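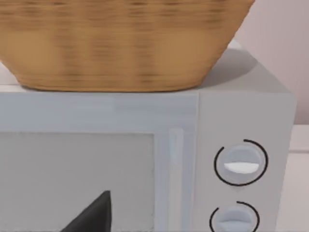 Cameron Tamihana objected last term that a household inventory tells us what people owned and very little about what they used. The objection is a fair one and will occupy the first part of this session.

Unit 3: Storage and the Household Inventory

Required reading: the Valdovinos inventory, first section, and the short extract from the Flakstead parish lists.

An inventory is a legal record. The clerk went from room to room and wrote down whatever could be sold, and items of little value were often grouped under a single word such as "lumber" or "sundries." Baskets, sacks and jars suffer most from this practice. In the Valdovinos text they appear only where their contents were worth naming – grain, wool, candles.

Students should distinguish between three matters: where an object was found, where it was normally kept, and where it was used. The clerk records only the first.

Written work: a commentary of 2000 words on one room of the inventory. Commentaries over 3000 words will be returned unmarked. The commentary carries 60 percent of the unit grade. Questions on the reading should be addressed to Tùng Ninh before the March session.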